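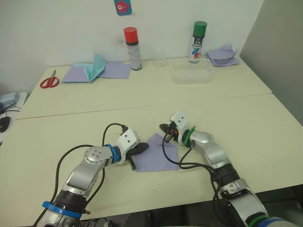

Both arms and a lavender square on the front table.

Thaler: your questions about the folding work

I get a lot of email about this project (lovely, keep it coming!) and much of it asks the same things, so I've put my answers in one place. If I've got something wrong, Yaqin Long will tell me and I'll fix it.

What is Thaler?

It's our method for teaching two robot arms to fold thin, floppy sheets, mostly paper. Someone guides the arms through a fold, we record it, and a learned model tries to pick up the habit. Plenty of groups work that way. The bit we've added is a second, much smaller model that does nothing except guess where the next crease is going to land. The big model gets that guess along with the camera view and moves the arms accordingly.

Why guess the crease at all? Can't the big model work it out?

It can, sort of, if you feed it enough recordings. We had 400 and it still got muddled halfway through a fold, when the sheet no longer looks like a square and the corners are hiding under one another. Give it a line to aim for and it dithers a lot less. Mareike Rieger suggested drawing the line straight onto the camera view, as though with a felt-tip, and I thought that was far too crude to work. I was wrong, and I've been hearing about it ever since.

How often does it make a new guess?

10 times a second. We tried going faster and the arms got twitchy, with the line hopping from one side of a corner to the other and both grippers trying to follow it.

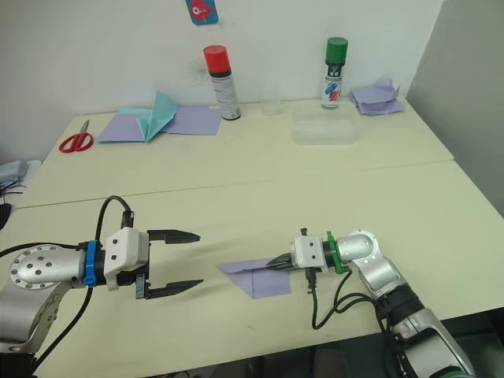

Avano, 3rd January

I've rewritten the next few answers now that the latest round of testing is finished, so if you read this page last year, start again from this point.

So does it work?

Better than before, and not as well as I'd like! We ran 156 test folds, half with the crease guesser switched on and half with it off. With it on, the first fold came out well far more often, and the second was clearly improved too. On the third fold I can't honestly tell you there's a difference. By then the paper is thick and springy and both versions struggle.

What counts as a good fold?

Edges lined up closely enough that you'd hand it to somebody without apologising. There is a proper measurement behind that, done with a ruler along the open edge, and Flurina Pichler did the measuring without knowing which version had made which fold. I'd have been tempted to be generous. She wasn't.

Why do you need two arms?

You can fold a sheet with one, and people have, but it slides about. With two you can have one holding the paper steady and the other bringing the corner over, then swap. The swap is where most of our trouble lives. If the holding arm lets go too early the whole sheet pivots, and if it lets go too late you get a little tear, or a pleat you didn't ask for.

Which arm is which in your pictures?

Blue collar by the gripper is the left arm, green collar by the gripper is the right. Go by the collar nearest the gripper, as there are other coloured bands lower down and they'll only confuse you. Whenever the write-up says "blue holds, green folds", that's what we mean.

Do the arms always do the same jobs?

No, and I'm quite pleased about this part. We never tell the model who should hold and who should fold. In the recordings people did it whichever way felt natural, and the model seems to choose according to which corner is easier to reach. Now and then it picks badly 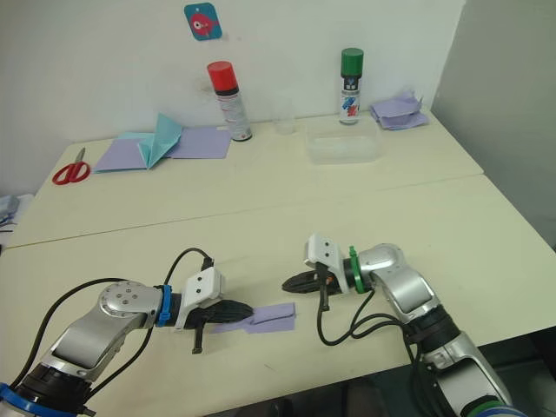

and you get both arms wanting the same corner. There's a safety layer in Drudix, our control software, that slows everything down when the grippers come close to each other, so the worst you normally see is a long, polite standoff. I usually give it a moment and then stop the run. Those runs go down as failures, in case you were wondering.

Does clutter on the table bother it?

Less than I expected. We leave scissors, spare sheets, spray cans and so on at the back, partly to see whether the model gets distracted. The spare sheets were the real worry, most being the same colour as the one we want folded. It hardly ever went for them, though I wouldn't promise that if you moved them to the front.

Will it work with cloth?

Not properly yet. A crease in paper stays where you put it, more or less, and the small model leans on that heavily. Cloth relaxes. Eetu Lahtinen is looking at whether we can swap the crease line for something looser, like a patch where the edge ought to end up, and I'll add an answer here when he's got something to show.

Can it make a paper crane?

Everybody asks this! No. Three folds is our limit, and as I said, the third is shaky.

Can I have the recordings?

Yes, I hope in February. Eetu Seppälä is sorting out the file layout (two Eetus, do use surnames when you write in) and there are still a few recordings where the camera and the arm positions don't agree on the time. I'd rather you waited for clean ones.

Can I use the crease guesser with my own arms?

I don't see why not. It only looks at the picture and knows nothing about the arms at all. You'd need to train the big model again on your own recordings, and you may find 10 guesses a second is wrong for your setup. Try slower first. If it falls over, write and tell me what the paper was doing at the time, with a short clip if you have one.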